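Search Prodgate Quarterly Enter keyword

The Patience of the Knot

6 min read

Suturing is among the oldest skills in the surgical curriculum and among the slowest to be mastered. At the Nonia Center for Surgical Training, residents are expected to close 77 practice incisions before they are assessed, and the record of each is kept in a ledger that now runs to 3587 entries.

Leandro Fuentealba, who directs the program, regards the ledger as its most important document. "A closed wound shows how its maker was thinking," he said. "Uneven spacing generally means that the resident was looking at the last knot when the next one should have been planned."

The center teaches interrupted stitches first. Each is tied and trimmed separately, so that the failure of one does not release the others. Black thread is preferred for instruction, as it stands out against pale tissue and leaves errors in plain sight. Tails are left long enough to be grasped at removal.

Much of the teaching concerns the jaws of the needle driver. A textured face holds the strand securely, but excessive pressure can fray it, and a weakened thread may part days later. Sadao Hoshino, senior instructor, asks residents to form the loop slowly, to lay each throw flat, and to stop tightening when the edges of the wound meet. Tissue drawn too firmly together is deprived of blood.

The Goodwin Fund has supported the course since 2000.
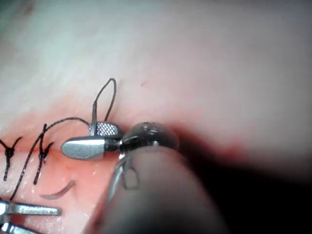
Assessment takes place in the final month of the course. Candidates are judged on spacing, tension and knot security. Speed carries no marks.

Comments (3)

rowanberry
My first instructor made us tie on shoelaces for a month. I still check my spacing the same way.

T. in Ohio
Does the center accept veterinary residents?

stitchandhem
I sew for a living and the part about pulling too tight applies to silk as well.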